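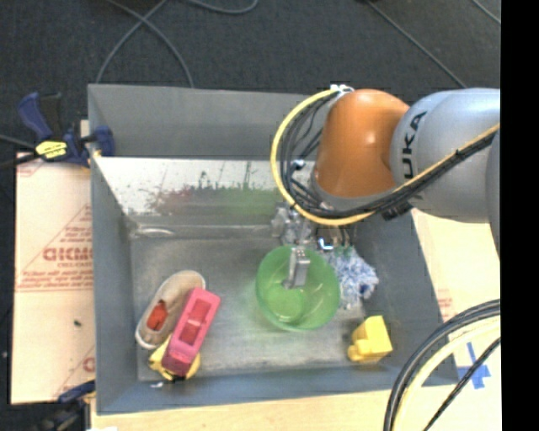 I've been putting off the bins for a while, so on Thursday I finally made a start. The sheet-metal ones don't look like much, but I like them more than anything else we own for storage. They have sloping sides, so whatever goes in slides to the middle, and you can lean right over and reach the bottom without much bother.

The scratches I leave alone. Scuffs on the floor of a bin do no harm. Coloured smears on the walls are another matter — I go at those with warm water, washing-up liquid and an old flannel, and let it sit for 42 minutes, the length of one radio programme. Kevin Buckley swears by McGrath paste but I found it left a film.

Corners are the slow part. Muck gathers where the floor meets the back wall and a cloth won't get in, so I use a bottle brush with the end bent over.

Green bowls next. I've kept 3 and passed the rest on to Eoin, who wanted them for seed potatoes. The lids have gone missing again — if they turn up in May like last year I'll drop them round to him.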